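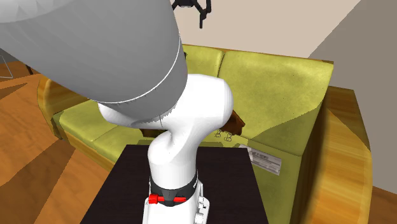 Figure 1. Rendered view: grey upper link, white elbow housing and black collar.

Stiltdale Ditch and Culvert Repair
Interim progress report to the Fagerlund Fund
Reporting period: May to 15th October

1. Summary
Work on the lower section of the Stiltdale drain is complete apart from reseeding. The upper section is behind programme. Spending is within the approved budget and no change to the total grant is requested. One change to the order of works is proposed in section 5.

2. Work carried out
The lower ditch was cleared and regraded over a length of 363 metres, from the lane crossing to the outfall at Kuven Beck. Silt was spread on the adjoining pasture with the written agreement of the tenant. The banks were cut back to a shallower slope than shown on the original drawings, as the clay proved softer than the trial pits had suggested. The extra land needed is a narrow strip on the north side, which was already outside the fence.

Five culverts were listed for repair in the application. Three have been relined and their headwalls repointed in lime mortar. The fourth was found to have collapsed beneath the track and has been replaced with a new pipe of 40 cm internal diameter, laid at the old level. The fifth, at the top of the upper section, has not been started.

The contractor, Preletti Groundworks, was on site from the middle of May. Work stopped twice for high water. No accidents or near misses were recorded.

3. Water levels
Level boards were fixed at the lane crossing and at the outfall before digging began, and both have been read weekly. Before clearance, water stood at the lane crossing for several days after heavy rain. Since clearance the level there has returned to normal within a day on each occasion. The period was drier than usual, so these readings should be treated with caution until a full winter has been recorded.

No improvement has been seen at the upper board – none was expected, given that the culvert below it is still partly blocked.

4. Expenditure
The main variation is the replacement of the fourth culvert, which cost more than the relining allowed for. The difference was met from the contingency of £4000, most of which remains. Savings were made on carting, as no silt had to leave the site. Invoices and the signed measurement sheets have been sent separately.

5. Delays and proposed changes
The upper section was due to be cleared in September. Access is across the meadow, and the ground was too wet for the excavator after the second stoppage. Temporary track mats were priced but the cost was not considered reasonable for a short job.

We propose to repair the fifth culvert first, working from the road side with hand tools and a small dumper, and to leave clearance of the upper ditch until May. The reseeding of the lower banks would be done at the same time. The Fund's approval of this change is requested.

6. Next period
Winter readings will continue at both level boards and at the upper board. The relined culverts will be inspected after the first prolonged flood, with particular attention to the joint between the old stonework and the new lining at the lane crossing. A revised programme is attached as Appendix B.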